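Status: second release. The first one had wrong gripper values in a part of the files, please delete it if you still have it.

# Mudden – simulated grasp-and-hold episodes with flat tools

Mudden is a set of short manipulation episodes made in simulation. In each episode a two-finger gripper takes one object, lifts it from a floor, and holds it in front of the wrist camera. We collected it at Gelex to train a policy that must keep hold of thin, long things, the kind where a small mistake in the grasp becomes a big mistake at the other end.

There are 823 episodes in this release. Of these, 153 are marked as failed and we kept them on purpose. If you want only the good ones, see the section "Filtering".

## Why we made it

Our earlier policy, Fudodside, was trained mostly on boxes and cups. It was good with boxes and cups. When we gave it a flat tool with a handle, it closed the fingers at a reasonable place, but after the lift it did not correct anything. The tool rotated in the grasp and the policy continued as if all was well. We looked in the training data and found almost no examples where an object rotates after the grasp, so the policy had nothing to learn this from.

Mudden is meant to be mixed with other data. We do not recommend to train on it alone.

## How the episodes were collected

All episodes are teleoperated inside the simulator. A person moves the wrist with a 3D mouse and opens or closes the fingers with one key. There is no scripted motion in this release. We tried scripted grasps in February and the policy learned the script very fast and nothing else, so these episodes were removed.

One episode goes like this:

1. The simulator puts one object on the floor with a random position and yaw.
2. The operator brings the gripper above the object and closes the fingers.
3. The operator lifts, and turns the wrist until the object is held as the prompt asks.
4. The hold must continue for 15 control steps. After this the recording stops by itself.

The operator can also press the abort key. An aborted episode is saved with `outcome: aborted` and is counted with the failed ones.

Dineo Shabalala wrote the prompts and did the final check of the labels. Mpho Cele maintained the simulator side and the export script.

## Objects

The objects are flat or nearly flat, with one broad end and one narrow end. We generate the shapes from a small number of parameters (length, head width, handle width, and how much the two sides differ from each other). The `shape_id` field tells which parameter set was used, and the parameter sets are in `shapes/`.

All objects have one plain color and no texture. We know that this is a limit. We wanted the policy to use the outline and not a logo or a pattern, and we also did not have time to make good materials. If you render the episodes again with your own materials, the state files have everything you need for it.

The floor is a wood plank texture in every episode of the `wood` split, and plain gray in the `plain` split. The `plain` split is smaller, 207 episodes. Please do not use the two splits as train and test of the same experiment without reading the note about operators below.

## What is in one episode

```
episode/
 meta.json
 state.npz
 wrist/
 prompt.txt
```

- `meta.json` – outcome, split, shape_id, operator code, simulator version
- `state.npz` – joint positions, finger opening, object pose, contact flags, one row for each control step
- `wrist/` – color images from the wrist camera, same number as the rows in `state.npz`
- `prompt.txt` – one sentence in English, for example "hold it by the handle with the wide end up"

The object pose is the true pose from the simulator. It should not go in the policy input if you plan to use the policy on a real arm. We write this because two teams at our own company did it, and then asked why the results were so different outside of the simulator.

Contact flags are one value per finger. A flag is 1 if the finger pad touches the object in this step. The pads are the only parts which have a flag; contact with the palm is not recorded as a flag, but you can compute it from the poses and the meshes.

## Filtering

The loader gives all episodes by default.

```
from mudden import load
good = load("wood", outcome="success")
```

Values for `outcome` are `success`, `slip`, `wrong_hold`, and `aborted`.

`slip` means that the object left the gripper after the lift. `wrong_hold` means that the object stayed in the gripper until the end but not in the way the prompt asked. The border between `success` and `wrong_hold` was the most difficult part of the labeling, and it is explained in the next section.

## Labeling rules

The automatic check is simple. It compares the direction of the object's long axis with the direction in the prompt, and it checks that the object did not move much relative to the palm during the hold. Everything that passes is looked at by one person, who can change the label.

We ask the labeler to use the last wrist image and the state file together. The image alone can fool you. With a flat object the wrist camera often shows a very clean outline also when the grip itself is poor, and the part that matters is small and low in the view, between the fingers. 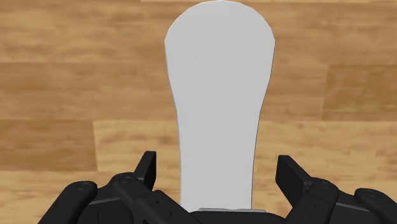

Mpho Cele: I would not give `success` from the wrist image in a case like this before opening the state file. The handle goes down to the palm in the middle, and I can see floor between the handle and the pads. So what is holding it? If both contact flags are 0 in the last rows, then for me it is a seated object and not a grasped one, and the policy should not learn that this is the goal.

We discussed this remark for a long time and changed the rule after it. In this release, an episode needs at least one contact flag equal to 1 in every step of the hold, otherwise it can not be `success`, no matter how upright the object is. The label in this situation is `wrong_hold`. The old label is kept in `meta.json` as `label_v1`, so you can compare.

Dineo Shabalala was of a different opinion for prompts which only say "keep it upright", and the disagreement is not fully closed. If your task does not care how the object is supported, use `label_v1`.

## Known problems

- The operator codes are not balanced. The `plain` split was made by one operator only, and this person closes the fingers later than the others. A model can learn the floor and the habit together.
- In the first steps after the closing, the finger opening can be smaller than the object thickness by a very small value. This is a solver effect – we did not correct it.
- Thin shapes with a narrow handle are harder to see for the operator, and they have more aborted episodes than the wide ones.
- Lighting is soft and the same in all episodes. Expect trouble with strong shadows.
- Prompts were written by one person. The vocabulary is small.

## Use on a real arm

We tested a mix of Mudden and our older data on the bench in the Mthembu lab. The policy corrected the wrist after the lift more often than before, with flat tools of wood and plastic. With metal tools it was not better, and we think the weight is the reason: all objects in the simulator have the same density. We do not publish success rates yet, the test was small and the bench was changed in the middle of it.

## Contributing

If you find a wrong label, open an issue with the episode name and the step number. Please do not send a pull request which changes `meta.json` directly, the file is written again by the export script and your change will be lost.

New shapes are welcome. Put the parameter file in `shapes/` and run `make check-shapes` before you send it. The check refuses a shape if its handle is wider than the full opening of the fingers.

## License

Data and code are free for research use. For commercial use write to the maintainers through the issue page. The gripper mesh is not included in the code license and has its own file, `LICENSE-mesh`.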